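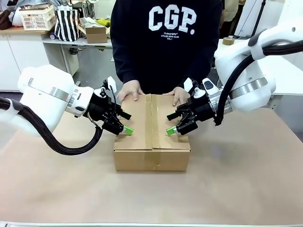
テープを上面の合わせ目から前面まで渡して閉じた箱

Gundaso 梱包改善プロジェクト 中間報告書
提出先:Vitale 助成担当 御中
提出日:2025年9月17日

いつもご支援をいただき、ありがとうございます。前回の報告では、材料の購入と保管場所の整理について書きました。今回は8月の作業を中心に、箱の組み立て、詰め方、テープの貼り方、ラベルの位置について報告いたします。日本語の表現に分かりにくいところがありましたら、どうぞお知らせください。前回は「封をする」と「閉じる」を同じ意味で使い、ご質問をいただきました。この報告書では、ふたを合わせるところまでを「閉じる」、テープを貼って開かない状態にすることを「封をする」と書きます。

一、現在の状況

今年度の計画では、貸し出し用の教材を400箱分、同じ方法で梱包できるようにすることが目標です。教材の中身は学校ごとに違いますが、外の箱はできるだけ同じ種類を使います。箱の種類が多いと、作業台の下に積む場所が足りなくなり、テープの長さも毎回変わります。現在、使用する段ボール箱の選定は終わりました。詰め方の手順書は第二版まで進んでいます。封の仕方は決まりましたが、テープの種類はまだ比較を続けています。ラベルの位置は、倉庫側と話し合っている途中です。

予定より遅れている部分は、手順書の挿絵です。文章は先にできましたが、挿絵を描く人と私の間で、「内側のふた」と「外側のふた」の呼び方が反対になっていました。気がついたのは下絵が全部できた後でしたので、描き直しをお願いしました。この費用は追加で請求されていません。来月のはじめには新しい下絵が届くと聞いております。

二、箱について

使用する箱は、印刷のない普通の茶色の段ボール箱に決めました。はじめは表面の白い箱も候補に入れていました。白い箱は文字が読みやすく、学校の先生方にも好まれましたが、運ぶ間に汚れが目立ちます。貸し出しの箱は何度も往復しますので、二回目に届いた先生が「古い物が来た」と感じるのは残念なことです。茶色の箱も汚れますが、目立ち方が違います。

箱を組み立てるときに、一番多い間違いは底のふたの順番でした。短いふたを先に折り、長いふたを後から折るのが正しい順番です。急いでいる人は、四枚を交互に差し込んで、テープなしで底を閉じることがあります。軽い物でしたらこれでも運べます。しかし本のように重い物を入れますと、中央が下がってきて、積んだときに下の箱のふたを押します。手順書の第一版には、この差し込み式の閉じ方について何も書いてありませんでした。第二版では「使わないでください」と一行加えました。

もう一つ、箱の保管についても変更がありました。平らにした箱を壁に立てて置いていましたが、湿気の多い日が続いたとき、下の端が少し波のような形になりました。波打った端は、組み立てた後も合わせ目がまっすぐになりません。今は横に寝かせて、床から離した棚に置いています。この棚は以前の助成で購入したものを移動しましたので、新しい支出はありません。

三、詰め方について

作業をする人には、詰める前に箱のふたを全部外側に開いてもらいます。一枚でも立っていますと、手首や袖が当たり、物を斜めに入れてしまいます。ふたを開くとその分だけ台の上の場所が必要になりますので、箱は台の端から離して置きます。長いふたが台の外に出ても問題はありませんが、その下に道具を置かないことにしました。ふたが道具の上に乗って、折れ目ではない所で曲がった箱がありました。

詰める順番は、重い物が先で、次に形の決まっている物、最後に紙や布のような柔らかい物です。これはどの梱包の本にも書いてあることですが、教材の場合には難しい点があります。先生方は、箱を開けたときに最初に説明書を見たいと希望されます。説明書を一番上に置きますと、ふたを閉じるときに紙の角が合わせ目にはさまることがありました。試した結果、説明書は薄い封筒に入れて、箱の壁に沿って縦に差すことにしました。上から見れば封筒の端が見えますし、合わせ目には届きません。

緩衝材は、薄い紙を丸めたものに統一しました。空気の入った袋は軽くて便利ですが、返却のときに戻ってこないことが多く、つぶれた袋だけが箱の底に残っていたこともあります。紙でしたら、先生が学校にある紙で代わりを作ることができます。手順書には、箱を軽く揺すって、中の物が動く音がしたら紙を足すように書きました。この「軽く」という言葉は人によって意味が違いますので、作業の説明のときには私が実際に見せるようにしています。
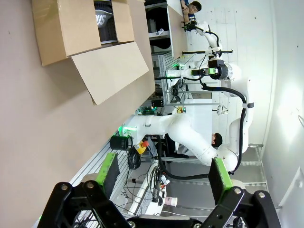
Ffion Hopkinからは、詰める人と閉じる人を分けた方がよいのではないか、という意見が出ました。同じ人が続けて作業をすると、自分の詰め方が少し高すぎても、ふたを手で押して閉じてしまう、という理由です。別の人が閉じれば、ふたが浮いている箱はその場で戻せる、ということでした。また、戻すことを失敗と呼ばないようにしてほしい、とも書いてありました。

私はこの意見に賛成です。ただし、小さい学校で返却の梱包をするときは、先生が一人で全部なさいます。そこで手順書には二つの方法を並べて書くことにしました。二人で作業する場合は、閉じる人が中身の高さを見ます。一人で作業する場合は、詰め終わった後に一度箱から離れ、伝票を書いてから閉じます。少し時間を置くと、高すぎることに自分で気がつきやすいようです。この「一度離れる」方法は、8月の練習会に来てくださった先生のお一人が教えてくださいました。

この練習会には10人の参加がありました。年齢も経験もいろいろで、引っ越しの仕事をしたことがある方もいれば、段ボール箱を自分で組み立てるのは初めてという方もいらっしゃいました。練習は40分の予定でしたが、質問が多く、ラベルの話まで進みませんでした。次回は、ラベルの説明を先にするか、時間を長くするか、まだ決めておりません。参加された方の感想では、詰め方よりもテープの切り方が難しかったという声が目立ちました。テープの台を台の右側だけに置いていましたので、左手で切る方には使いにくかったと思います。次回は両側に置きます。

参加された方の質問の中で、私がすぐに答えられなかったものが一つあります。箱の中に隙間がたくさん残る場合、小さい箱に変えるべきか、紙をたくさん入れるべきか、という質問です。箱の種類を増やさないという方針からは、紙を入れることになります。しかし、紙が多すぎますと、上に別の箱を積んだときに沈みます。今のところ、隙間が中身より大きい場合には、空の小さい箱を中に入れてその周りに紙を詰める、という答えを用意しました。きれいな方法とは言えませんので、よい案がありましたらご意見をいただきたいです。

四、封の仕方について

テープの貼り方は、上の合わせ目に沿って一本、両端は箱の側面まで下ろす方法に統一しました。以前は十字に貼る人、合わせ目と両端をアルファベットのHの形に貼る人、一本だけの人がいて、同じ日に出した箱でも見た目がばらばらでした。Hの形は確かに強いですが、学校で開けるときに刃物を長く使うことになります。子供の近くで開けることもあると聞きましたので、刃を動かす距離は短い方がよいと考えました。底の面だけは、重い教材のときにHの形で貼ります。

貼る前には、両手をふたの上に平らに置いて、合わせ目をそろえます。片手で押さえて片手で貼る方も多いのですが、左右のふたの高さがずれたままテープが付いてしまうことがあります。先にそろえて、テープの始まりを側面に付け、それから上を通します。始まりを上の面に付けると、最後の長さが足りなくなったときに短いテープを足すことになり、その継ぎ目からはがれました。

側面に下ろす長さは、手順書の第一版では「十分に」と書いてありました。これは私の書き方がよくなかったと思います。十分という言葉で、ある人は指一本分、ある人は箱の下の端の近くまで貼りました。長く貼って困ることは少ないのですが、開けるときに側面のテープを残したまま引っ張ると、茶色の紙が一緒にはがれます。第二版では「手のひらの幅」と書きました。手の大きさは人によって違いますが、定規を出す手間と比べて、これで十分だと判断しました。

五、テープの比較

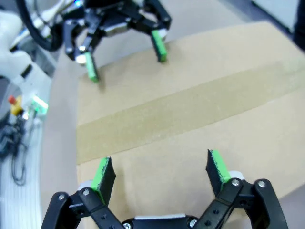
テープの購入先については、Sollix と Drindex の二社から見本をいただき、比べているところです。どちらも紙の箱に使うためのもので、値段には大きな差がありません。Sollix の見本は引き出すときの音が小さく、教室の隣で作業する学校には喜ばれると思います。Drindex の見本は手で切りやすいですが、寒い部屋に置いた後では端が浮くことがありました。色については、白や透明のものを希望する声もありましたが、私は茶色を続けたいと考えています。幅の広い茶色のテープを薄い茶色の箱に貼りますと、箱より少し濃い色の帯になって、表面に弱いつやが出ますので、どこからどこまで貼ってあるかが離れた所からでも分かります。透明のテープでは、返却された箱に前のテープが残っているかどうか、指で触って確かめる必要がありました。

見本の比較は、同じ箱に貼って、棚に置き、日を空けて端の状態を見るという簡単な方法で行っています。専門の検査ではありませんので、この結果を外に向けて発表する予定はありません。箱を横に倒して置いたものと、上に本を積んだものも用意しました。倒して置いた方は、どちらの見本でも変化が見られません。本を積んだ方は、合わせ目の上のテープに細いしわが出ました。しわはふたの下に隙間があるときに出やすいようで、詰め方の問題とテープの問題を分けて考えるのが難しいと感じています。

最終の決定は、次の報告の前にいたします。決まるまでは、今ある在庫を使います。在庫は倉庫の奥の棚にありますが、古いものから使うという約束が守られていませんでしたので、棚の手前に古いもの、奥に新しいものを置くように変えました。

六、ラベルと返却

ラベルの位置は、倉庫側と私たちの希望が違います。倉庫では、箱を積んだときに見えるように、側面に貼ってほしいそうです。私たちは、学校で受け取った先生がすぐに読めるように、上の面に貼りたいと考えていました。上の面に貼る場合には、テープの上に重ねないという決まりが必要です。重ねて貼ると、開けるときに学校名が半分に切れます。8月に戻ってきた箱の中には、このために行き先が読めず、中身を開けて確かめたものがありました。

今の案は、側面に行き先のラベル、上の面に教材の名前だけを書いた小さい紙を貼る方法です。小さい紙は合わせ目から離し、テープに触れない場所にします。倉庫からはまだ返事が来ていません。

返却のときの箱の使い回しについても、質問が来ています。同じ箱を何回まで使えるか、というものです。私たちは今、最大で5回という決まりを試しています。箱の底の内側に、出発するたびに鉛筆で小さい線を引きます。鉛筆ですと見落とす人がいるので、印を押す方法も考えましたが、印を入れる道具箱がまた一つ増えますので、しばらくは鉛筆で続けます。角がつぶれた箱、底の折れ目に穴がある箱は、回数に関係なく使いません。前のテープをはがしたときに表面の紙が広くはがれた箱も、新しいテープが付きにくいので、学校への発送には使わず、倉庫の中の整理に回します。

七、支出について

今回の期間の支出は、箱、テープ、緩衝用の紙、練習会の飲み物、手順書の印刷です。印刷は第二版の文章だけの版で、挿絵の入った版は次の期間になります。詳しい表は別の用紙でお送りいたします。飲み物の領収書が一枚、感熱紙で薄くなって読みにくい状態でしたので、店で発行し直していただきました。日付が購入の日と違っておりますが、金額は同じです。

予算の中で、刃の短い開封用の道具を学校に配る費用が残っています。まだ使っておりません。先生方に伺ったところ、学校にはすでにはさみがあり、新しい刃物を増やしたくないというお返事が多くありました。もし可能でしたら、この費用を緩衝用の紙に使うことをお許しいただきたいと思います。計画書と違う使い方になりますので、Vitale のご判断を待ってから進めます。

八、次の期間の予定

手順書の第三版を作ります。主な変更は、挿絵、ラベルの章、左手で作業する方への説明です。第二版の中で「箱の前」と書いた所が何か所かありますが、箱には前も後ろも決まっていないというご指摘を受けました。私は作業をする人の反対側を前と考えていましたが、自分に近い側と考える方もいました。第三版では、ラベルを貼る面を「ラベルの面」と呼び、前という言葉は使わないようにします。

練習会は、もう一度開きたいと考えています。場所は同じ部屋を使います。台は一つを詰める場所、もう一つを封をする場所に分け、Ffion Hopkinの意見をその日に試します。結果は次の報告書に書きます。

開封用の道具の費用につきましては、お返事を文書でいただけますと大変助かります。

Gundaso 梱包改善プロジェクト 報告担当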